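Home Course Notes Syllabus Readings Contact

Unit 3: Keeping a shared kitchen clean

Cleaning has an order. First we remove the dry waste, and only after this we use water. If crumbs become wet, they stick to the surface and the work takes double time.

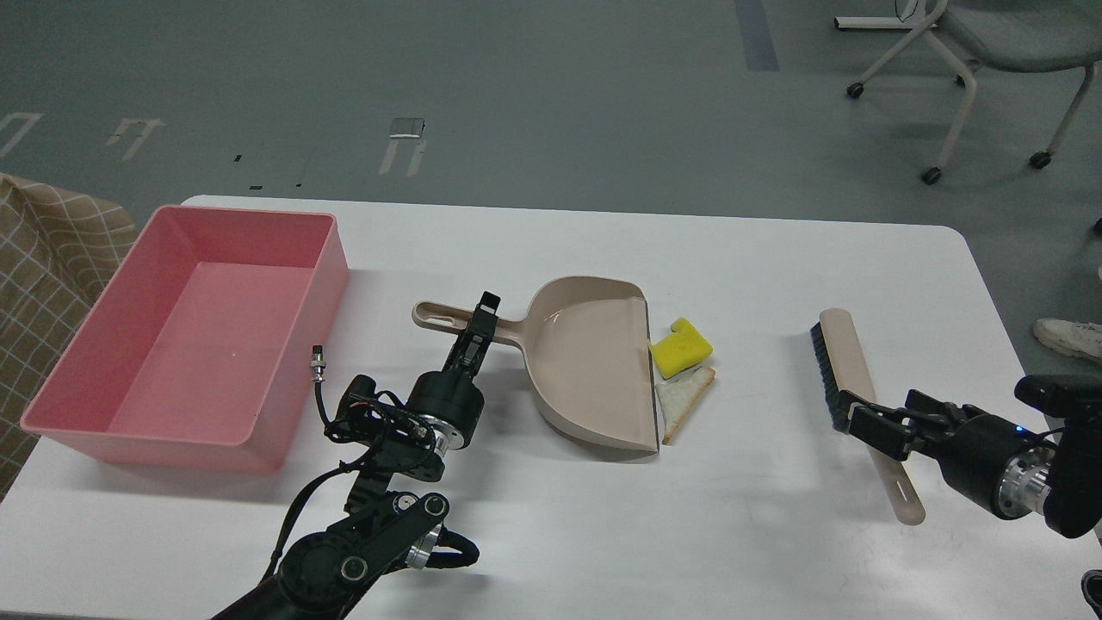 Please read page 86 in the Kadar workbook before the next class. The wiping exercise on page 26 is optional, but I recommend it.

A sponge for the table must never go to the floor. Keep two of them, in different colors.

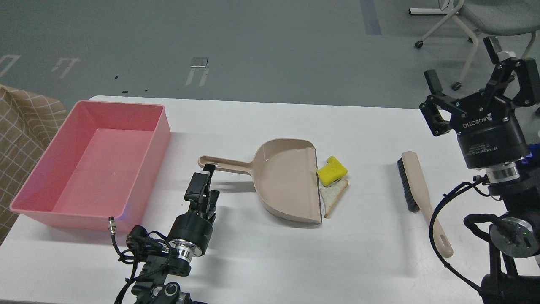
Natico asked whether a cloth is also allowed. It is, she wrote, if you wash it every evening and let it dry fully.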